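Sorting trial halted after gripper declines to let go
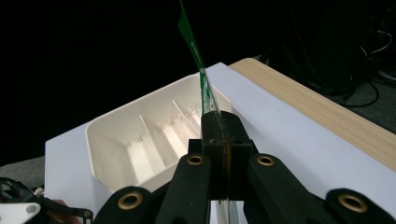 Caption: A hand-held gripper with a strip of clear, green-printed plastic, beside the divided tray used for sorting.

Cuvura has paused its packaging-sorting trial at the Honorato site after a fault left its grippers holding on to thin plastic long after they had been told to drop it.

The firm logged 3,859 picks in July before calling a halt. In 38 of them the software recorded a successful release while the item was still in the jaws. The system then moved on to the next compartment, the next item and, in its own opinion, a very good afternoon.

Cuvura blames static and a worn jaw pad. Rigid items gave no trouble. Film and wrappers clung to one side of the jaw as it opened, and the sensor, supplied by Indel, was set to watch the gap between the fingers and paid no attention to what might be hanging off either of them.

No one was hurt, although 2 of the jams ended with staff reaching in to pull the plastic free while the power was on. The site's safety rules forbid this in capital letters. A notice saying the same thing in larger capital letters has since gone up.

New pads are being fitted and the release check rewritten. Cuvura says the work will take 7 weeks, after which the trial will start again with a fresh batch of wrappers.

Pladus, which is paying for the trial, said it remained "firmly attached" to the project.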